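말린 월계수 잎과 로즈메리 가지를 수채로 그리는 방법

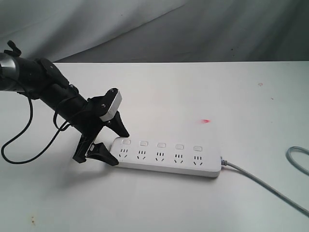
식물 그리기 > 허브 > 중급

월계수와 로즈메리는 그림 연습용으로 쓰고 나서 부엌으로 보낼 수 있는 식물입니다. 잎이 두껍고 잘 시들지 않아서 며칠에 걸쳐 천천히 그려도 모양이 크게 변하지 않습니다. 바질이나 고수처럼 한두 시간 만에 고개를 숙이는 허브를 그리다가 지친 분이라면 이쪽부터 다시 시작해 보시기 바랍니다.

이 글에서는 생가지 한 줄기와 말린 잎 몇 장을 같은 종이에 배치해서 완성하는 순서를 적습니다. 연필 스케치까지 하루, 채색에 이틀을 잡으면 무리가 없습니다.

준비물

세목 수채화지 한 장(300g 이상)
HB와 2H 연필, 떡지우개
둥근 붓 2호와 4호, 마른 붓질용 낡은 붓 하나
물감: 샙 그린, 울트라마린, 번트 시에나, 옐로 오커, 퀴나크리돈 로즈
흰 접시나 팔레트, 물통 두 개
트레이싱지
월계수 가지 하나, 로즈메리 가지 하나, 말린 월계수 잎 서너 장

종이는 저는 Limetti 세목을 씁니다. 표면이 매끈해서 로즈메리의 가는 잎을 그릴 때 붓끝이 튀지 않습니다. 다른 세목지를 쓰셔도 됩니다. 중목은 잎맥이 거칠게 나와서 이 주제에는 권하지 않습니다.

1. 가지 고르기

월계수는 잎이 다섯에서 일곱 장 달린 짧은 가지가 좋습니다. 잎이 너무 많으면 겹치는 부분을 정리하느라 시간이 다 갑니다. 벌레 먹은 자국이나 가장자리가 갈색으로 변한 잎은 떼지 말고 두세요. 색이 바뀌는 부분이 하나쯤 있으면 초록 일색인 그림보다 보기 좋습니다.

로즈메리는 위쪽의 부드러운 새순과 아래쪽의 나무처럼 굳은 줄기가 함께 있는 가지를 고릅니다. 길이는 손바닥 정도면 됩니다.

말린 잎은 직접 말린 것이 낫습니다. 시판 제품은 눌려서 납작한 경우가 많습니다. 종이 위에 펼쳐서 그늘에 두면 가장자리가 말려 올라가면서 그림자가 생깁니다. Lenwood에서 같이 그림을 그리는 Yamuna Sastry는 11월에 가지를 잘라 거꾸로 매달아 두는데, 이렇게 하면 잎이 세로로 휘어서 또 다른 모양이 됩니다.

2. 빛과 배치

빛은 왼쪽 위에서 한 방향으로만 들어오게 합니다. 창가라면 반대편 조명을 끄세요. 월계수 잎은 앞면에 광택이 있어 조명이 두 개면 밝은 부분도 두 군데 생기고, 나중에 어느 쪽을 남길지 헷갈립니다.

생가지는 작은 병에 꽂거나 지우개에 핀으로 고정합니다. 눈높이보다 약간 낮게 두면 잎의 앞면과 뒷면이 골고루 보입니다. 말린 잎은 흰 종이 위에 따로 놓습니다. 한 장은 앞면, 한 장은 뒷면이 보이게 놓으세요.

3. 스케치

트레이싱지에 먼저 그립니다. 가지의 중심선을 하나 긋고, 잎자루가 붙는 자리를 점으로 표시합니다. 월계수 잎은 어긋나기, 로즈메리 잎은 마주나기입니다. 이 순서를 틀리면 색을 아무리 잘 칠해도 다른 식물처럼 보입니다.

월계수 잎은 가운데 잎맥부터 그리고 윤곽을 붙입니다. 가장자리가 살짝 물결칩니다. 매끈한 타원으로 그리지 말고 실제 잎을 옆에 대고 비교하세요.

로즈메리는 잎을 하나씩 다 그리려고 하지 않아도 됩니다. 앞쪽에 나온 잎만 정확히 그리고 뒤쪽 잎은 방향만 표시합니다. 제가 처음 그린 로즈메리는 잎이 349개였는데, 절반은 없어도 되는 잎이었습니다.

스케치가 끝나면 2H 연필로 수채화지에 옮기고, 떡지우개로 눌러서 선을 겨우 보일 만큼만 남깁니다.

4. 초록 섞기

샙 그린을 그대로 쓰면 너무 밝고 가볍습니다.

월계수 앞면: 샙 그린 + 울트라마린 + 번트 시에나 아주 조금
월계수 뒷면: 위의 색에 옐로 오커와 물을 더함
로즈메리 앞면: 울트라마린을 더 넣어 푸른 기를 올림
로즈메리 뒷면: 울트라마린과 번트 시에나를 섞은 묽은 회색
말린 잎: 옐로 오커 + 샙 그린, 어두운 곳에는 퀴나크리돈 로즈 한 점

섞은 색은 자투리 종이에 칠하고 마른 뒤에 확인합니다. 수채는 마르면 옅어집니다. 색 이름과 비율을 옆에 적어 두면 다음 날 같은 색을 다시 만들 수 있습니다.

5. 첫 채색

잎 한 장씩 작업합니다. 맑은 물을 먼저 바르고, 표면이 번들거리지 않을 때까지 기다린 다음 묽은 색을 넣습니다. 광택 부분은 종이를 그대로 비워 두세요. 흰 물감으로 나중에 올리면 탁해집니다. 여기에 울트라마린을 아주 묽게 한 번 얹으면 하늘빛이 비친 것처럼 됩니다.

옆에 붙은 잎은 앞의 잎이 완전히 마른 뒤에 칠합니다. 월계수 가지 하나에 대략 60분이 걸립니다. 기다리는 동안 로즈메리 줄기를 칠하면 됩니다. 줄기 아래쪽은 번트 시에나, 위로 갈수록 초록을 섞습니다.

6. 잎맥과 어두운 부분

2호 붓으로 넘어갑니다. 월계수의 잎맥은 주변보다 밝습니다. 맥을 선으로 긋지 말고 맥과 맥 사이를 칠해서 밝은 선을 남깁니다. 시간이 가장 많이 드는 단계이고, 급하게 하면 티가 납니다.

로즈메리는 잎의 가장자리가 뒤로 말려 있습니다. 앞면 가운데에 가는 홈이 있고 양쪽이 볼록합니다. 홈을 진한 색으로 한 번 긋고 한쪽만 물붓으로 풀어 주면 볼록한 느낌이 납니다.

말린 잎은 낡은 붓에서 물기를 거의 빼고 문지르듯 칠합니다. 갈라진 자국과 점은 마지막에 넣습니다.

7. 그림자

말린 잎 밑에만 그림자를 넣습니다. 울트라마린과 번트 시에나를 묽게 섞어 잎에 닿는 쪽을 진하게, 바깥쪽은 물로 풀어 줍니다. 생가지에는 그림자를 넣지 않는 편이 깔끔합니다.

자주 생기는 문제

잎이 플라스틱처럼 보일 때: 밝은 부분의 경계가 너무 딱딱한 것입니다. 젖은 붓으로 한쪽 경계만 풀어 주세요.
초록이 탁할 때: 물통을 갈고 번트 시에나를 줄입니다.
로즈메리가 솔잎 같을 때: 잎 끝이 너무 뾰족합니다. 끝을 둥글게 고칩니다.

다 그린 다음

물감이나 핀에 닿지 않은 잎은 요리에 써도 됩니다. 월계수 잎 두 장과 로즈메리 한 줄기를 토마토 소스나 콩 스튜에 넣고 끓인 뒤, 먹기 전에 건져 냅니다. 저는 흰강낭콩에 마늘과 올리브유를 넣고 약한 불에서 39분 끓입니다. 물감을 만지던 손은 먼저 씻으세요.

관상용으로 산 화분은 먹어도 되는지 판매처에 확인하시기 바랍니다. 이름이 비슷한 체리월계수는 독성이 있어서 음식에 넣으면 안 됩니다.

글: Rochelle Nepia
최종 수정: 2026년 10월 11일
조회 3,764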